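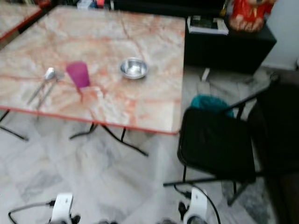 Iltex invites development teams to apply for a pilot on early fault detection in conveyor gearboxes. The pilot runs at the Culgate packaging plant and uses vibration and motor current data collected through the Stumesard gateway. Applications close at the end of December.

## Background

The Culgate plant runs 477 geared conveyor drives across its filling, packing and pallet lines. Most are right-angle helical-bevel units with the motor mounted directly on the input flange. Maintenance is scheduled by calendar. Units are inspected for oil level, leaks and noise, and replaced when a fitter judges them worn. Failures between inspections stop the line, and on the pallet side they also block the wrapping station upstream.

Stumesard gateways are already installed in the drive cabinets. Each one reads motor current from the inverter and takes accelerometer signals from sensors glued to the gearbox housing. Data is buffered locally and sent to a plant server. No fault detection is done on this data today, apart from a fixed limit on overall vibration level. The limit produces too many false alarms on lines that start and stop often, and the operators have learned to clear it.

## What the teams will do

Selected teams will build a method that flags developing faults in bearings and gear teeth early enough for the unit to be changed during a planned stop. The method must handle variable speed. Most drives run under inverter control and change speed several times per shift, so approaches that assume a fixed shaft speed will not be considered.

The following is in scope:

- bearing damage on input, intermediate and output shafts
- gear tooth wear and broken teeth
- loose mounting bolts and torque arms
- loss of lubricant, where it can be seen in the available signals

Belt tracking, roller wear and electrical faults in the inverter itself are out of scope. A team may report on them if its method happens to pick them up, but they carry no weight in scoring. 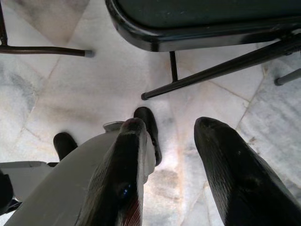 ## Data and access

Each team gets a read-only account on the plant server and a copy of the archived recordings. The archive includes maintenance records with the fitter's notes. The notes are free text and vary in quality. Some name the damaged part, others say only "replaced, noisy." Teams should plan time for cleaning them.

Raw acceleration is stored in short bursts and summary values are stored continuously. The burst schedule can be changed on request during the pilot, within the limits of the buffer on the gateway.

Software that runs on the gateway must fit in 600 MB of storage, including any runtime it needs. Models may also run on the plant server, but nothing may depend on an outside network connection. Data may not leave the plant network except in the archive copy supplied to each team, which must be deleted when the pilot ends.

## Who can apply

Small firms, university groups and independent engineers working together are all eligible. A team must have at least 2 members, one of whom has hands-on experience with rotating machinery. Prior work with Stumesard hardware is useful but not required. Suppliers of gearboxes or drives to the Culgate plant may not take part.

We will select 4 teams. Each signs a standard agreement with Iltex covering confidentiality, site safety and rights to the results. Teams keep ownership of their methods. Iltex receives a license to use the submitted version at Culgate. 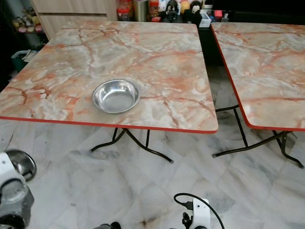
## How to apply

Send one PDF with the following:

1. Names of team members and their roles.
2. A description of the proposed method, including how it deals with speed changes and with missing labels.
3. An estimate of memory and processor load on the gateway.
4. One earlier project involving measured machine data, with results. Simulated data alone is not enough.
5. Any extra sensors you would need, with mounting method.

Submit through the Iltex supplier portal under the category "Condition monitoring." Late or incomplete applications are not read.

## Scoring

Applications are reviewed by Snædís Kjærgaard, maintenance engineering, Iltex, and Bergþóra Laxdal of Laxdal, the consultancy handling the technical assessment. During the pilot itself, methods are scored on lead time before replacement, false alarms per drive, and whether the reported fault location matches what is found when the unit is opened. Replaced units are stripped in the Culgate workshop and teams may attend.

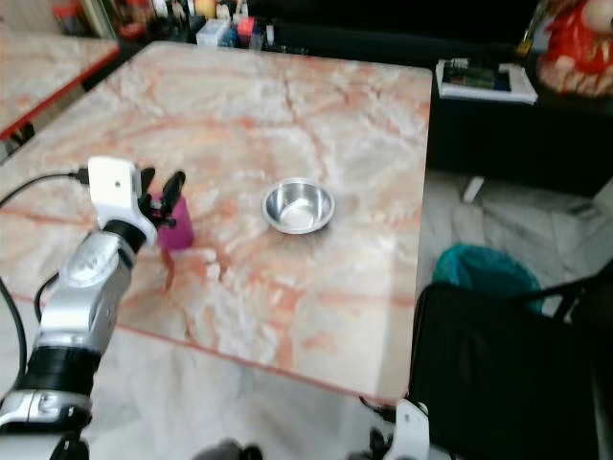 *Robotic arm, magenta cup and steel bowl at the table.*

Technical questions go to Bergþóra Laxdal and questions about the agreement to Snædís Kjærgaard, both through the portal's message function. Answers that affect all applicants are posted on the call page. Site visits before selection are not offered.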